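**Wanted: people who have put off buying a new computer, and people who regret that they didn't**

Wostutix is a small consumer newsletter. We have no ads, we take no free samples, and we are looking for readers to take part in a study of what happens to home and small office computers between the day they are bought and the day they are thrown out.

We have a working suspicion, and you should know it before you sign up. We think a lot of people are told their computer is too old when it is merely full, dusty or badly set up. We may be wrong. Last time we went in with a strong opinion (it was about dishwasher tablets) the diaries we got back did not support it, and we printed that too.

## Why we're asking

Every fall the same advice comes around. Your machine is slow, your machine is unsafe, your machine won't run the next version of whatever it is. Much of it is written by people who get paid when you click through to a store. Some of it is true! Security updates do end. Drives do wear out. What we can't find is a plain record, kept by ordinary owners over several months, of what was slow, what they tried, what they spent and whether they could tell the difference afterward.

The surveys we have read mostly ask one question at one moment: "Are you satisfied with your current device?" We don't think much of that question. A person who has just waited four minutes for a spreadsheet will answer it differently from a person who has just finished their taxes.

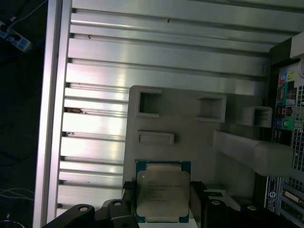

We are also tired of the phrase "pays for itself." Readers send us quotes from repair shops and online sellers with that phrase in them, and when we ask for the sums behind it we usually get a brochure. One reader was told a $2000 replacement would pay for itself in saved time. She runs a two-person bookkeeping office. By our math she would have had to save more hours than she spends at the machine.

## Who we want

You should have a desktop or laptop that you use at least a few times a week and that is more than four years old. It can be yours or your employer's, as long as your employer agrees in writing. You should be willing to write things down even when nothing interesting has happened, and this is where most people drop out.

We would especially like to hear from:

- people who upgraded a part in the past year, or paid someone else to
- people who were told not to bother upgrading and did it anyway
- small offices, libraries, clubs and churches with a mix of old machines
- people who bought new and can still get at the old one
- anyone who thinks the whole subject is overblown

Please don't apply if you sell, repair or review computers for a living. You probably know more than we do, but readers would be right to wonder.

You don't need to be good with computers. If you can open a window and read a number off it, that will do. We won't ask you to open the case, and if you decide to, that's your own affair and your own risk. We will not pay for parts you break.

## What you would do

The study starts in November and runs through the winter. Once a week, on Friday if you can manage it, you fill in a one-page diary. It asks what annoyed you, how long you waited for it, what you did about it and what that cost. There is a space at the bottom for complaints about the diary.

Twice during the study you run a short timing exercise with a kitchen timer or your phone. We looked at several programs that promise to score your computer for you. We ran one of them, called Piltudau, on the same machine before and after lunch and got 2959 and then 3000. Nothing had changed except that we had eaten. We have gone with the kitchen timer.

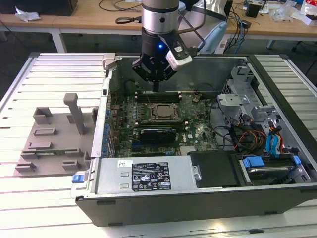
At the end there is a phone call of half an hour or so. We'll ask you whether you'd do the same again, and we'll read some of your own diary back to you. In our experience people remember the price of a repair very well and the weeks before it hardly at all.

## What you get

You get $100, paid in two halves: the first when your fourth diary arrives and the second after the phone call. If you quit early you keep whatever you've been paid. We know that isn't much for a winter's worth of paperwork. It's what we can afford from subscriptions, and we would sooner tell you so than call it "generous compensation."

You also get a copy of the full results before they are printed, with a week to tell us what we got wrong about you.

What you will not get is a new computer, a discount on one, or advice on which one to buy. Please stop asking us that last one. We have had a lot of mail.

## Your information

Diaries are stored under a number, and your name is kept in a separate file that gets deleted when the last payment clears. We don't need your serial number, your browsing history or a look at your desktop. If a form ever seems to ask for these, it didn't come from us.

The money for the study comes from subscribers and from a small grant from the Dakska Fund, which has no say in the questions or the write-up. We asked for that in the contract.

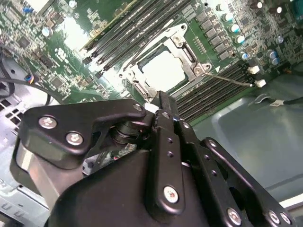
*CPU socket and memory slots on a desktop motherboard.*

## How to apply

Write to us at the Pascual Street office or use the contact form on the Wostutix site, and put "slow computer" in the subject line. Tell us:

1. what machine you have and how old it is, as best you know
2. what you use it for
3. the last thing anybody told you to do about it, and who that was
4. whether you believed them

A few sentences for each is enough. We don't want a résumé. Spelling doesn't matter, and neither does the brand.

We'll answer everyone, including the people we turn down, though it may take us a couple of weeks. If we get far too many of one kind of applicant (last time it was retired engineers) we will draw names. If we get too few of everybody, we'll say so in the newsletter and either run a smaller study or drop it.

Phone questions are fine in the afternoon, after 2. Before that you'll get the machine, and it is an old one.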